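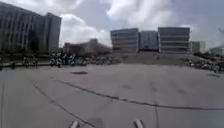
Nattawut Nilsuwan asked whether the walk-down sheet could be cut to one page, because operators read the first page properly and skim the second. Fair point! The steps below are shorter than in the August version, and the comments now sit under the items they belong to.

Outdoor Mobile Robot – Open Plaza Run
Pre-Run and In-Run Safety Checklist, with Inspector's Comments
Site: Flokcombe plaza, paved level
Platform: Jimura, unit 7
Inspector: Flor Arboleda
Operator: Heriberto Tamayo
Date: 2022-11-04

Print this page
E-mail this page

SECTION A. BEFORE POWER-UP

A1. Site permission on hand, printed copy with the operator. OK
A2. Route walked on foot by operator and inspector together. OK
Comment: Please keep doing this as a pair. Two people notice different things, and I always come back with a better route than the one I had on paper.

A3. Operator and inspector have agreed on the words for stop, hold and resume. OK
A4. Emergency stop on the body pressed and released, drive confirmed dead while pressed. OK
A5. Remote stop tested at the far limit of the route, drive confirmed dead. OK
Comment: Tested at 21 meters, the longest distance we allow between operator and unit. It cut in cleanly every time. Lovely to see after the trouble with the old handset.

A6. Battery seated, latch closed, strap on. OK
A7. Bodywork free of sharp edges, loose covers and hanging cable. OK
A8. Speed limiter set to walking pace and locked. OK
Comment: Locked means the operator can't raise it from the handset. Ruth Sotelo has the only code.

SECTION B. GROUND

B1. Surface type noted. Concrete slabs.
B2. Joints and cracks on the route checked for width and for a raised lip. OK
Comment: The joints are the part of this site I enjoy most, odd as that sounds. Run a boot along each one before the unit goes over it. A flush joint is fine at any angle. If you can feel a lip, cross it square on, at half speed. A sealed crack gets the same treatment as a joint – sealant can stand up a little above the slab.

B3. Drain covers, stains and patches treated as hazards until checked on foot. OK
B4. Steps near the route identified, and the keep-off line agreed. OK
Comment: Steps going up are easier to live with than steps going down, but the rule is the same for both. The unit stays a full body length off the first tread, and the operator stands on the step side.

B5. Weather limit checked. OK
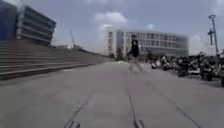 Who has right of way when a pedestrian and the robot are heading for the same spot? The pedestrian, every time, and the unit holds until that person has gone by.

SECTION C. PEOPLE AND VEHICLES

C1. Operator has a clear line of sight to the unit for the whole route. OK
C2. Hold distance for people on foot set and tested. OK
Comment: Set wide. I'd much sooner see twenty needless holds than one startled walker, and the holds give us good records too.

C3. Approach from behind: unit does not follow a pedestrian, even at a distance. NEEDS WORK
Comment: The planner will tuck in behind a person if both are going the same way. It's legal under our own rules as long as the gap is kept, but it feels rude to the person in front. Edith Tamayo has a change ready that makes the unit hold for a moment and pick a parallel line. I'm very keen to try it. Until then the operator does it by hand.

C4. Parked two-wheelers: keep-off strip along the whole row. OK
Comment: Leave room for a rider to back out without looking. A motorcycle on its stand also takes very little to push over, so the strip applies to idle vehicles as well.

C5. Moving scooters and bicycles: unit stops dead and stays stopped. OK
Comment: No steering around them. Riders find it far easier to avoid something that isn't moving, and a swerve can put the unit where the rider has already decided to go.

C6. Questions from the public answered by the inspector, with the operator's eyes on the unit. OK
Comment: Do answer them! A friendly half minute is worth a lot to a project like this. If it runs longer, call a hold.

SECTION D. DURING THE RUN

D1. Stop word used once on purpose in the first leg. OK
D2. Every unplanned hold written down, with the cause if known. OK
D3. Log running and storage checked at the start of each leg. OK
Comment: Log closed with 1,884 entries and no gaps. File reference 666, shared folder.

D4. Heading held along the open lane, with steps and parked vehicles both outside the keep-off lines. OK

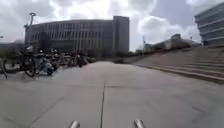

Lane between the parked two-wheelers and the steps, Flokcombe plaza.

Comment on D4: With a boundary on each side, take the middle and stay there. The lane is generous and there's a temptation to let the unit wander – don't. A straight, dull line is the one other people can read.

SECTION E. CLOSE-OUT

E1. Unit powered down, stop pressed, battery out. OK
E2. Wheels and underside inspected. OK
Comment: Some grit in the left rear wheel guard, brushed out.

E3. Open items passed on.
C3, following behavior: Edith Tamayo.
Spare strap for the battery tray, ordered through Chatzigeorgiou: Heriberto Tamayo.
New hold log form, Lovis layout: Ruth Sotelo.

Result: PASS with one open item. The operator takes C3 by hand on every run until the change is signed off.

Signed: Flor Arboleda

Print this page
E-mail this page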